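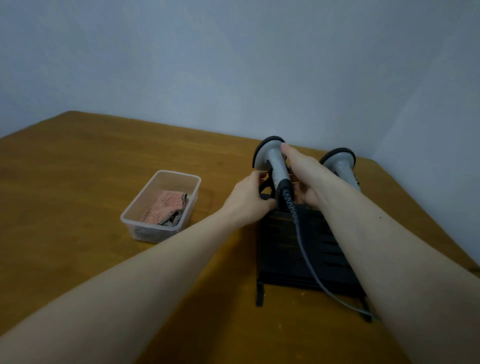
Start with the scanner holders, the line lead at Ultport told us before we had our badges on, because every stop the cell had last winter came back to a scanner that was not sitting where the robot thought it was. He repeated it twice on the way down the stairs, and the rest of the visit bore him out.

Ultport runs a returns cell at its Delosville site. Parcels come off a short belt, a six-axis arm lifts each one with a vacuum head, turns it past a pair of handheld scanners set upright in a stand, and drops it in one of 12 chutes. The integrator, Ouellet, quoted fixed-mount readers. Ultport already owned a drawer of handhelds and asked for those instead, in presentation mode, triggered over the cable. The saving was real. The cost shows up in maintenance.

A handheld is made to be picked up, and it will come out of its holder if anything tugs on it. The main offender is the cord. A coiled lead pulls back steadily, and if the straight run beyond it is routed too short the head creeps out of aim over a shift. The technicians leave a full loop of slack in front of the stand and tie down only the far end. A cable tie near the scanner base was tried and removed after it cracked a strain relief.

Seating a scanner takes two hands, one low at the base and one up on the neck. The instruction on the cell door reads as follows:

Lock out the arm. Confirm the vacuum is off.
Wipe both scan windows with a dry cloth. No solvent.
Lower the handle into the holder until it bottoms.
Hold the base still and turn the neck until the head meets the setup gauge.
Repeat for the other scanner.
Check that the cord moves freely through the whole loop.
Run the 9 test labels at slow speed. All must read on the first pass.

The gauge is a bent piece of sheet steel made in the site's own shop. It sets the tilt of both heads in one go. The angle matters more than the distance: shiny mailers throw the light straight back if the heads are square to the label, and the read rate drops off quickly.

New technicians practice on a spare pair of scanners at a table upstairs before they are allowed in the cell. I was allowed a turn. The first scanner went in easily. The second is harder, as the one already in place gets in the way of the upper hand — I knocked it off the gauge and had to start over.

After lunch we were shown the fault log. It held 1,137 entries for the period since commissioning, most of them no-reads that cleared on a second pass. The entries that needed a person were sorted by cause. Scanner out of position came first, dirty window second, vacuum cup wear third. Cups are changed on a fixed interval; the stand had no interval at all until the spring, and is now checked at the start of each shift.

Two items were still open. The stand is held to the cell table with 2 clamps, and a hard bump from a tote can shift it without tripping anything. Ouellet has proposed dowel pins. The other is software: the controller does not separate a scanner that has lost its connection from one that simply sees no label, so both end up in the same line of the log. A firmware change has been tested on a similar cell in Sedby and should reach Delosville in November.

The tour left the floor at 3 p.m., with the arm back in automatic. Visitors need closed shoes and should ask for the upstairs bench when booking, as it is left off the standard route.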